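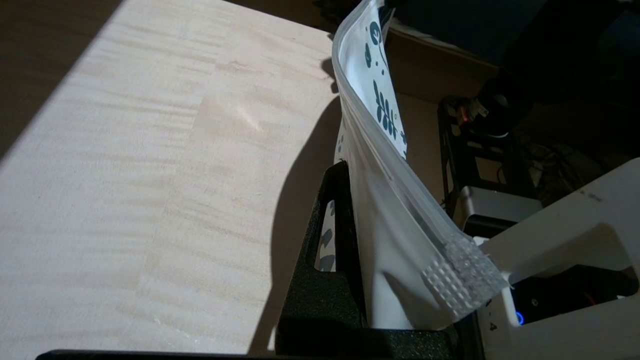

Un sachet refermable translucide sur un plateau en contreplaqué clair.

Visite du laboratoire de cryptographie appliquée de Drakum, à Utorthorpe

Les portes ouvraient à 14 h. Après le retrait des badges, notre groupe a commencé par la salle de calcul, au sous-sol, où tournent les essais de Prarkovura, la bibliothèque de signatures post-quantiques maison. Le code est écrit en C, avec une couche Rust pour les interfaces. Les clés restent dans un module matériel et n'en sortent jamais en clair.

La démonstration portait sur la signature de mises à jour logicielles. Une signature Prarkovura occupe 3190 octets, contre 64 pour Ed25519. Sur un serveur, la différence passe inaperçue. Sur un microcontrôleur relié par radio, elle se paie à chaque envoi, et une bonne partie des questions a tourné autour de ce point. La vérification prend 74 ms sur la carte de test.
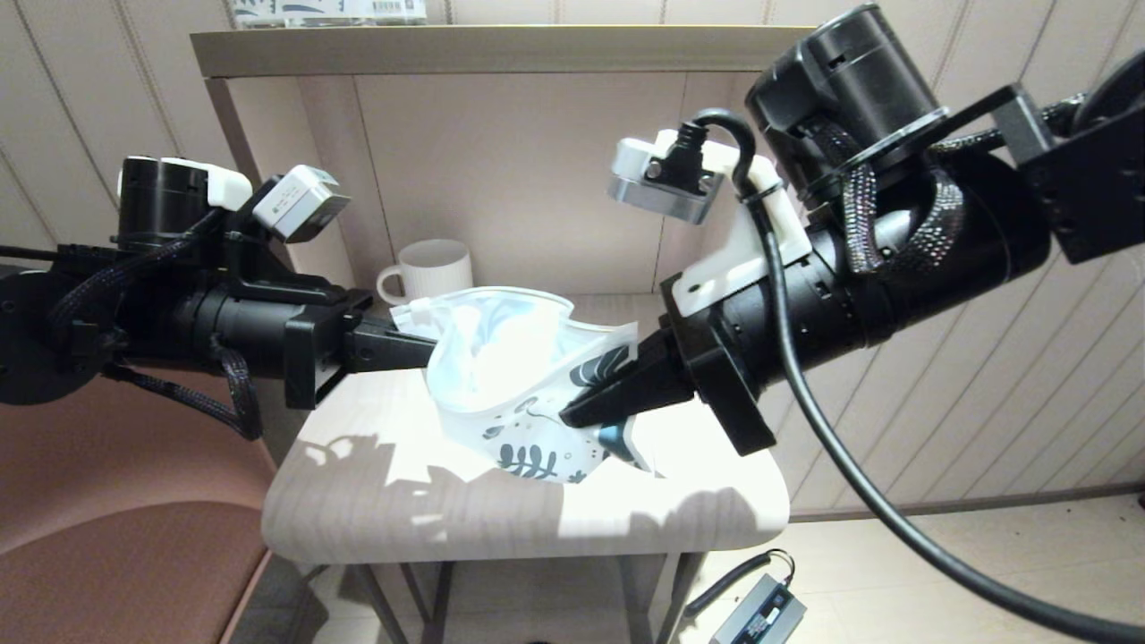 Deux bras robotisés au-dessus d'une petite table en bois, avec un sachet en plastique translucide.

La deuxième partie se tenait à l'étage, dans la salle Cifuentes. On y parlait d'attaques par canaux auxiliaires : mesure de consommation, sonde électromagnétique, injection de fautes. L'équipe a projeté les courbes relevées sur une ancienne version de la bibliothèque. Avec 400 traces, une partie de la clé devenait lisible. La version actuelle masque les opérations concernées, au prix d'un code plus lent. Le rapport interne sur ces mesures fait 229 pages et n'est pas diffusé.

Peu de choses en revanche sur la migration des certificats existants, sujet pourtant annoncé au programme. Les diapositives doivent être mises en ligne en novembre. Fin de la visite à 17 h 30, café au rez-de-chaussée.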